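The night the arm wouldn't let go

So I promised a happy update this month and I don't have one. What I have is a sore thumb, a cracked fingertip and a very long log file, and I've decided you're getting the story anyway because at least three of you have the same gripper and I'd feel awful if it bit you too.

Quick catch-up for anyone new: I've been building a tabletop setup I call Nerneno, where the arms fiddle around with kitchen stuff. Cups, spoons, toy fruit, all the usual junk. I'd been at it most of May and it was going really well!
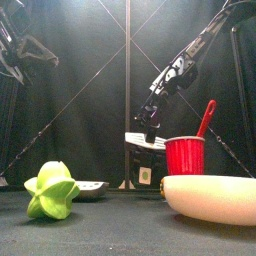
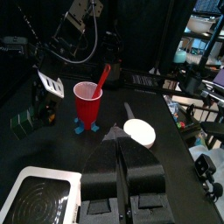
Okay, the fault. Run 874 started a little after nine in the evening and the gripper closed on a cup the way it always does, and then it just kept closing. No error, no beep, nothing on the screen. The software was cheerfully reporting a force of 20, the exact number I ask for, while the cup was folding up like a taco. I sat there for a good couple of seconds admiring it (why??) before my brain caught up.

And then I did the dumb thing. I reached in. The stop button was right by my knee, I put it there myself, I have lectured people about it, and I stuck my hand in and tried to pull the cup free. The arm did its next move, which was "lift," and my thumb came along for the ride. I got to the button with my other hand. Nothing broken, lots of swearing, a lovely purple nail for a week.

Here's the part that made me mad, though. Hitting stop killed the motors but the fingers stayed shut! The Overgaard gripper has a gearbox that holds its position with the power off, so it won't drop whatever it's carrying. Great for the cup, lousy for a thumb. There's a manual release screw. It needs a hex key. My hex keys were in the garage.

It took me two evenings with the log to find the cause. The Cladeo driver board had stopped getting fresh force readings and was handing the last good one back over and over, 3425 times in a row. So as far as the controller knew, everything was perfect. It had a nice steady 20 and a goal of 20, and a second routine I'd written (me, my fault, nobody else's) kept nudging the fingers in whenever it thought the grip was slipping. Those two together will happily squeeze until something gives.

The reason the readings froze was a connector near the wrist. It was seated maybe halfway, and it would lose contact when the arm stretched out past a certain angle. I could make it happen on the bench just by wiggling the cable. I'd redone that cable run in a hurry the week before, so again, hi, it's me.

What I've changed so far: the controller now checks the timestamp on every reading and quits if it's older than 104 milliseconds. The nudge routine can only nudge twice. The connector has a proper clip on it. The hex key lives on a string tied to the table leg, and it looks ridiculous, and I love it. Also the arms won't start unless I press a button that's too far away to reach while my hand is anywhere near the fingers.

I wrote to Wendik, where I bought the board, and got a pretty nice reply saying stale readings are "expected behavior" and the host is supposed to check for them. It's on page something of the manual. Fine, I guess, but I'd really like that in large letters on the first page.

If you're running the same board, go wiggle your wrist cable tonight with the force plot open and the power to the fingers off. If the line goes perfectly flat, yours is doing it too. Real readings are always a little jittery. Leave me a comment with your firmware version either way, I'm trying to work out whether the newer one behaves any better before I bother updating mine.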